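**The Second Cap**

Hauwa Shehu came to the lab at 6 in the morning, before the heating, because she wanted to see the fault with her own eyes and not in the report.

The report was short. It said that in the night the right arm had closed on a tube and did not open again. The arm did not push and did not fall. It only held. The left arm waited for it, as the program told it to wait, and the two of them stayed in this position until the morning technician arrived and pressed the red button. The technician wrote "gripper timeout, restarted, OK" and went to make coffee.

It was the third time in October. After each time somebody wrote OK.

Hauwa had worked at Pruvness for two years. Before that she repaired dialysis machines in a hospital, and there she learned to dislike the word OK when it stood alone at the end of a line. She hung up her coat, put her sandwich in the drawer and read the log from the beginning.

The log was long and it was written by a machine, so it had no opinion. Reach, close, lift, turn, lower, open. Reach, close, lift. Then a small hole in the times, eight seconds wide, where the wrist had sent nothing at all. Then the word "hold", again and again, down the whole page and the next page.

She telephoned Reisinger, who had made the program and who was now on the other side of the country, where it was still dark.

"It's the gripper," he said. His voice was full of sleep. "Change the gripper."

"We changed it after the first time."

"Then it's the new gripper."

"You told me once that if the arm loses the signal, it must hold," she said.

"Of course it must hold. Do you want it to drop the sample?"

"And when the signal comes back?"

He was quiet. She could hear a kettle, or perhaps a car in the street.

"When it comes back, it continues," he said.

"From which place?"

"From the place where it was."

"And if a person has put her hand there in the meantime?"

Now he was quiet for longer. Hauwa did not say more. She was thinking of the morning technician, a young woman who was called Fudard by everyone, although this was her family name. Fudard had thin quick hands and the habit of reaching for a stuck tube first and for the button second. She was not lazy. She was sorry for the samples. Some of them had come from far away, in a box with ice, and there were people at the other end of them.

"I'll look at the code," Reisinger said. "Don't run it before I look."

"I have to run it once. I need to see the hole."

"Then stand behind the line."

"I will stand behind the line," she said.

She loaded the practice rack, with nothing in it that anyone would miss. She checked the yellow tape on the floor and stood with her shoes one step behind it. She set the speed to the lowest value and she held the stop button in her left hand, with her thumb already on it. Then she started the cycle.

For a while the work was almost nice to look at. She had always found the arms calm. They did not hurry on a Friday feeling and they did not slow down when they were sad. The right one came in toward the rack, and the left one kept its place with its fingers open, like a person who is waiting for the other to finish the sentence.
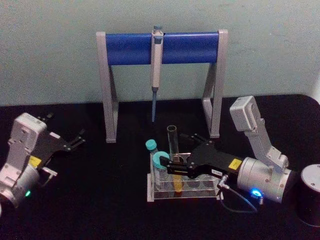

She did not let herself enjoy it. On her screen the signal from the wrist was a green line, and she watched the line more than the arm. It was flat through the first cycle. It was flat through the second. At the third, when the wrist turned to lower the tube, the line jumped once, thin as a hair, and came back.

The arm did not stop. The jump was too short. But it was there, and it was at the turn.

She ran the same movement again and it jumped again. She pressed the button, turned off the main power, put her lock on the switch and the key in her pocket. Only then did she step over the tape.

It was the cable. She bent it between two fingers near the connector and felt a soft place, as in an old shoelace. Inside, the wire must have been broken for weeks, touching and not touching. The supplier, Groreo, promised in its booklet 1,000 hours between inspections, and the booklet was perhaps right for a cable that was never pulled in the same direction the whole night.

A new cable was in the cupboard. It was cheap and grey, and changing it would take her less time than her breakfast. She left it in its bag.

Fudard came in with snow on her hat and saw the lock on the switch.

"Is it broken?"

"Yes," said Hauwa. "Show me how you took out the tube yesterday."

"Why?"

"Please. The power is off. Show me exactly."

Fudard put down her bag. She walked to the table, and without thinking she put her right hand between the black fingers, up to the wrist. Then she looked at her hand for a moment and took it out again, slowly.

"I pressed the button after," she said.

"I know."

"It was only standing there."

"I know," said Hauwa. "Sit down. We will write the report again, the two of us, and Reisinger will call at nine."

She took the form from the printer and crossed out the word OK, and under it, in the big box which usually stayed empty, she began to write.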